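Hirard G7 Two-Finger Gripper
Home > Handling > Grippers > Hirard

Item 359
Availability: in stock, ships from Ullau
Demo unit: yes, see open day notes further down

Two-finger gripper for light handling. Produce, packed goods, small parts, lab stuff. Linkage fingers, black finish, swappable pads. Comes with a wrist camera mount (camera sold seperately).

Quick specs
Fingers: 2, linkage type
Opening: 100 mm
Pads: soft black, standard. Ribbed on request
Cable: 6 ft, straight plug
Power: from the arm, no air needed
Software: Sturen plug-in, included
Warranty: 7 months on pads, two years on everything else

Open day at Gilchrist, April

Quick write-up for those who couldn't make it. Full house in the morning, quieter after lunch. We had the G7 running on the bench by the window from 10 till 4 with a short break when the coffee came. Most people wanted to see vegetables. Fair enough, that's what half of you ask about on the phone.

So vegetables it was. Bell peppers, cucumbers, a few lemons later on. Plain wood table, no tray, no fixture. Visitors put things down where they liked and the operator drove the arm from the Sturen panel. Anyone who wanted a turn got one.

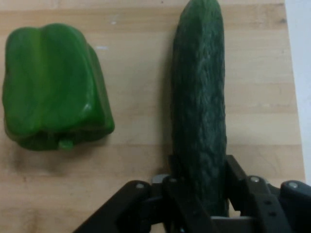 Cucumber in the G7 fingers, green pepper next in line. Wrist camera view.

The cucumber round got the most questions. Long item, held near one end, so people asked about droop and about squeeze marks. Our answer on the day: start with force setting 2 and go up one step at a time. Grip closer to the middle if your job allows it. For holding near the end, like in the shot, slow the arm down on the turns.

Peppers are a different job. Wide, slick, lumpy. Measure your largest one before ordering. If it's over the 100 mm opening you want the wide finger set, order it with the gripper and we fit it here. Going across the narrow side also works for a lot of shapes.

Other things that came up

Can the pads be washed? Yes, pull them off first. Mild soap, let them dry flat. Do not hose down the gripper body.

Is it food rated? Standard pads no. Food pads are a separate line, ask us for the sheet.

Does it fit older arms? Most, with the adapter ring. Send us the flange drawing and we'll check, usualy same day.

Can I run it without the camera? Sure. Leave the mount on or take it off, your call.

What's in the box
Gripper with standard pads fitted
Spare pad set
Camera mount and screws
Cable
Hex key
Printed quick start, plug-in download code

Not in the box: camera, adapter ring, wide finger set, food pads.

Book a demo
Missed the open day? Bench demos at Gilchrist by appointment, mornings are best. Bring your own parts or produce, a few of each size if you can. Allow an hour. Parking behind the building, ring at the side door.

Quotes and lead times by email or use the form. Please put item 359 in the subject line. Volume pricing from 6 units up.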